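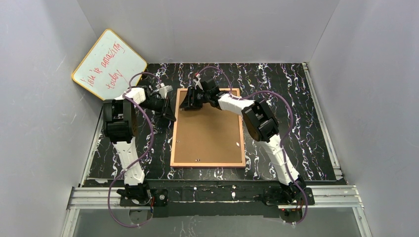
4.2 Changes in task allocation after introduction of the cells

The Cirnangate site introduced two-arm cells for small-part sorting in March, replacing one of the manual benches on the Postum line. Before the change, operators handled both the placement of parts and the visual check, and moved between the two as the order queue required. In the new arrangement the arms do the handling, and the operator prepares the work, clears faults and signs off the result. Figure 3 gives a view of one cell. Both grippers are at the board, one beside its left edge and the other over its upper left portion, and the small items on it lie in four spots, one a tight cluster. Spacing of this kind was a frequent topic in the interviews. Operators reported that parts lying close together were the main source of failed grasps, and that spreading them out had become a skill in its own right, although it did not appear in the written job description.

Interviews lasted around 60 minutes and were held with 5 operators at Cirnangate and 4 at the Hafstein site, where manual benches were still in use. The Cirnangate operators described less strain in the hands and neck but longer periods of waiting. Three of them said that waiting was harder to fill than expected, as stoppages were too irregular to allow other work to be started. Handwritten messages, like the one on the whiteboard behind the arms in Figure 3, were mentioned by two operators as part of how a cell came to be treated as a workplace. The shift schedule, taken over from the earlier Gostov trial, made no allowance for fault clearing.

Figure 3. Two-arm cell with framed board and small items.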